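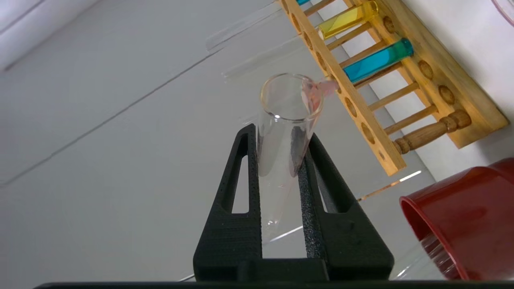
Testing my well water, year two

We moved out to the place on Nurkano Road in September, and the well came with it. The seller handed over one sheet of paper from when it was drilled, which said 200 feet deep and not much else. I had lived on city water my whole life and had never thought about where it came from.

The first year I did one test, for bacteria, through the county. It came back clean and I put the sheet in a drawer. This year I decided to do it properly and keep a record.

What I tested for

Bacteria again, plus nitrate, hardness, iron, pH and arsenic. The county only does bacteria and nitrate at the counter. For the rest I used a mail-in lab called Drokeck. They send a box with bottles, a form and a cold pack. You freeze the pack overnight, fill the bottles in the morning and drop the box off before the afternoon pickup. I missed the pickup the first time and had to order a new bottle for the bacteria sample.

Taking the sample

Use a cold tap with no filter on it. Ours is the one in the utility room, ahead of the softener. Take the aerator off, wipe the spout with bleach solution and let the water run. The instructions said five minutes. Don't rinse the bacteria bottle, it has a powder in it that is supposed to be there. Don't touch the inside of the cap.

I took the arsenic sample from the kitchen, because that is the water we drink.

Results

Bacteria: none found. Nitrate: 4, and the limit is 10, so fine, though I would like to know what it was before the field next door was planted. Hardness was 11 grains, which explains the kettle. Iron was a little high. Arsenic was below what they can detect.

The iron is what stains the tub. I had been blaming the old pipes.

What I changed

The softener was set for much softer water than we have, so I reset it. It now uses more salt, around one bag every 28 days. I also put an Olis sediment filter ahead of it. The housing was easy to fit but the bracket screws were too short for our wall and I had to go back to the store.

I looked at a bigger iron filter from Okafor and decided to wait. It costs more than everything else put together, and the tub cleans up all right with a bit of citric acid.

Next year I plan to sample in spring, when the ground is wet, and see if the nitrate number moves. The sheets are in a folder now, taped inside the utility room door.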